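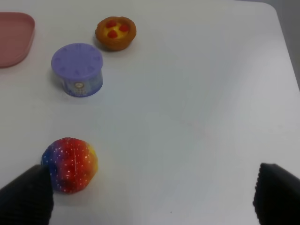
**Ticket 1104: Label printer prints every label twice, second one blank**
Opened: 10/12/2024
Site: Rostcombe, mail room
Reported by: Patricio Barrios
Assigned to: Sugeng Mandagi
Priority: Normal (Patricio wrote "Biblical")

**Reported problem**

Every shipping label comes out followed by a blank one. A 300-label roll now does half the work it used to, and the blanks are piling up. Already tried: off and on, off and on with feeling.

**Log (SM)**

Print dialog says one copy. Test page from the printer's own menu comes out fine, one label, no blank. So the printer is innocent and the computer is lying.

Checked the template in Jarman. Label height matches the roll. Gap setting matches the roll. Somebody has named the template "FINAL use this one OLD", and I have chosen not to pursue it.

Reinstalled the driver. Same result. Reinstalled it again because the first install had quietly kept all the old settings, as it likes to do. Same result, but with a clean conscience.

Patricio mentions that it began after the Testen update in June. I asked why the ticket was only opened now. He said they'd been using the blanks as sticky notes.

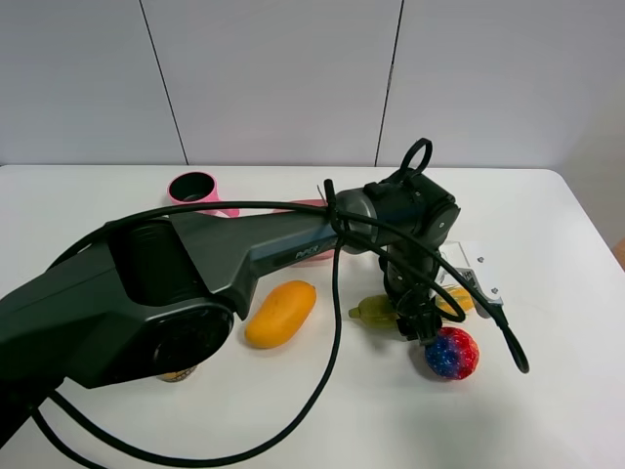

Went through the Testen release notes. Near the bottom, under "Minor improvements," there is a new option called "Append separator." It is on by default. It feeds one empty label after each job, and Testen sends every label as its own job. I would like to meet whoever found this minor.

**Fix**

1. Testen > Output > Labels > Advanced
2. Uncheck "Append separator"
3. Save, then close Testen completely. The X only hides it in the tray.
4. Reopen and print one label

Ran a batch of 50 with Patricio on the phone. No blanks. He sounded a little sad about the sticky notes.

**Still open**

- The other 2 mail room PCs need the same change. Settings are stored per machine.
- Asked Koltard, who handle our Testen license, if the default can be set centrally. They replied with a link to the release notes.

**Status:** Waiting on vendor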